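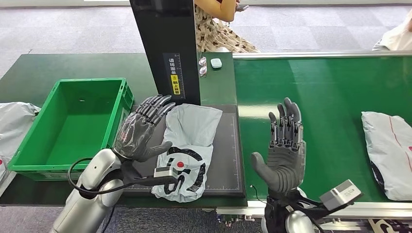

Two-hand setup at the parcel table, mat and column in place.

Cleltar parcel handling — progress report, June

Short one this month, sorry, we're mid-purchase on three things at once.

Where the money is. Hands are bought and paid for. Wrist sensor boxes came in under the quote from Zanomura, so we moved the difference to cabling, which we had budgeted way too low. Still open: spare fingers, second measuring platform, conveyor service contract. Borkona wants 700 a month for the contract with parts included. Seems fair to me but I'd like a second quote before signing.

Spares. Lead time on finger modules is now 5 weeks, was 2 when we wrote the plan. So we order early or we stop work when one breaks. Asking to pull the spares line forward from next quarter — same total, just sooner.

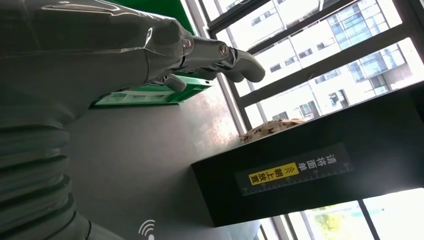 Rochelle Donnelly read the draft and thinks the spares order is too small, that one set per hand will not last the summer if both shifts run, and that she would sooner drop the second platform than be caught without fingers. She also asked why the crates are not on the equipment list. Fair point, they're going on it.

My answer for now: keep the platform, raise the spares from 2 sets to 3, push the service contract back one month. Will send the revised sheet when Stępień confirms there price. They've promised it twice.
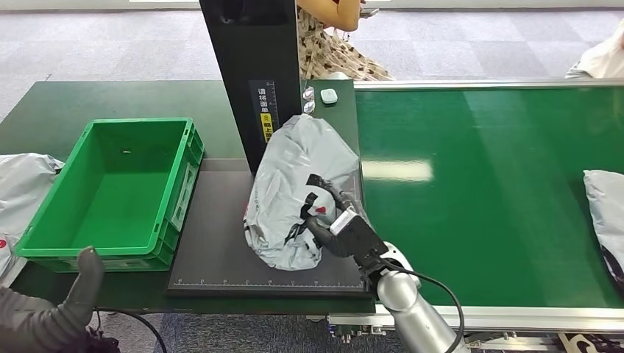

Gripper choice is the decision I need from you. Stępień sells a boxy one and a fingered one and the price gap is big enough to matter across the full order. Mailing bags are the hard case for either, soft and crumpled, nothing flat to get hold of. With the boxy black gripper the fingers press down into the lower right part of the bag, and that is the grip I want costed first. The fingered hands stay for the comparison runs. If you want only one type funded, tell me before the order goes in, changing it afterward means a restocking fee.

Next period: second quote on service, spares order placed, revised budget sheet, floor plan for the second table (need to know if it gets it's own conveyor or shares).

Contact: Cleltar project office — © Cleltar — Back to top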